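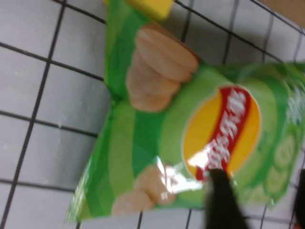 A reader asked last month whether the soft packages could be left out of the set, given how long they take, and whether boxes and bottles alone would train a decent picking model. We tried that in the first round. The model did well on boxes and bottles and closed its fingers on the wrong part of nearly every bag we gave it. Soft packages are now a fixed share of every session.

Prostari gallery: wrist camera, snack packages

Prostari is the grasping data set put together at Akuvex, in the workroom on Makowska. The target for the current round is 4,000 episodes, and 1,000 of those are set aside for bags, pouches and sachets. An episode is one attempt at one object, from the start of the approach until the arm is back at its rest position. A person drives the arm for all of them. The model sees nothing from the workroom until an episode has been checked and labeled.

The gallery covers the wrist view. It is the view the model relies on most once the fingers are close to an object, and most questions we get are about it.

Green potato chip bag, cucumber flavor, on the tiled surface. Gripper fingers at the bag, before the close. Label: soft package, glossy, printed.

Notes on the bag episodes

Objects are put down by hand and turned to a new angle between attempts. The operator does not straighten them. A bag that lands at a slant stays that way, and so does one that lands face down.

Glossy plastic gives trouble in two ways. Glare moves across the print as the camera moves, so the same logo can look complete at one moment and half missing the next. The film also folds under the fingers, and the outline changes while the grasp is going on. We tried matte spray on a few packages early on and dropped it. The packages people buy are shiny.

Each attempt gets one of four labels: held, slipped, missed or stopped. Stopped means the operator let go of the controls before the fingers closed. Slipped attempts stay in the set – the team at Jerkusine, who train on our data, asked for more of them after the first delivery. They also asked for the sealed edge to be marked separately, and we have done that since April.

A session runs for about 30 episodes before the operator changes. Longer sessions were tried, and the later attempts all started to look alike, with the same approach from the same side.

Damaged packages are used until they leak. Creases and flattened corners are noted in the session sheet but don't get a label of their own.

What is left out

Episodes with a dropped camera signal are deleted. So are episodes where the object was moved by hand after the arm had started. Everything else is kept, including attempts that look clumsy. Operators are told not to repeat an attempt just to get a cleaner one.

Next to be added are the foil pouches and the small sachets. The sachets need the narrow fingertips, and those are still being printed.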